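**Fundix opens box return program to households in Plillano**

PLILLANO, 28/09/2017. Fundix, the packing and storage company, announces that its box return program is now open to every household in Plillano. Until this month, only shops could bring their used cartons to the company. Families can now leave them at the Avora counter, free of charge, and can also take home used cartons when they are preparing to move.

During the trial, which ran with the shops, the program received 1,884 cartons. Most of them had made one trip only. Fundix believes that many such cartons can do a second trip or a third, if somebody looks at them with care first.
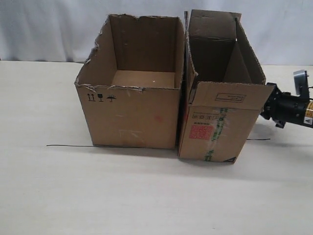

The work of sorting is done by hand and by eye at the Avora counter. Each carton is opened and put on a table, and the staff look at the rim, the walls and the floor of it. A carton with its flaps still standing can be closed with tape and sent again. One that has lost its top flaps, so that the rim is ragged and the outer paper is peeling back, is kept for another use, even when the arrows, the glass and the umbrella on its front are still easy to read. It makes a good open bin for toys, shoes or papers in a closet, and Fundix gives it away for this purpose.

Cartons are accepted in all common sizes. They must be empty and dry, and food boxes with grease can not be taken. One household may bring up to 13 cartons on one visit.
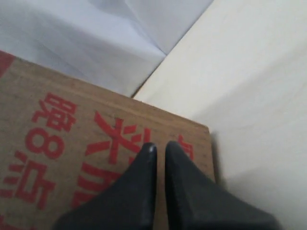

Fundix is often asked if a carton with printing can be used again. The answer is yes. Many cartons come to Plillano from far away and arrive with the marks of the sender, as with the large red Chinese characters and the number 8 on brown cardboard. Such printing does no harm to the strength of the box. The customer is only asked to write the new contents on a plain side, in large letters, so that it will not be confused with the old ones.

Old address labels are a different matter. They should be removed or fully covered before the carton travels again, for reasons of privacy and also to avoid a delivery to the wrong place. The counter keeps blank labels for this use.
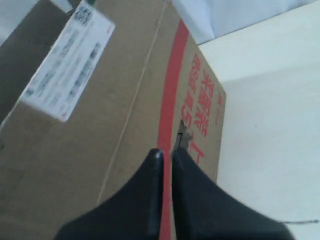 One shop owner who took part in the trial told Fundix that the labels were the only slow part of the work, and that "after the first week we did it without thinking." The same owner asked for longer opening hours in September, and the company has agreed to this request.

Cartons which can not serve again are flattened and sent for paper recycling through Manalo, the partner of Fundix in the program. A carton goes to Manalo when a wall is torn through, when the corners are soft, or when the bottom does not hold its shape.
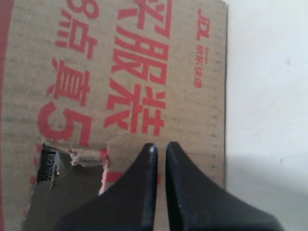 *Torn outer layer on a carton with JD Express printing.*

The Avora counter is open 7 days a week. Cartons for moving can be reserved there 4 days before they are needed. Further information for households and for the press is available at the counter.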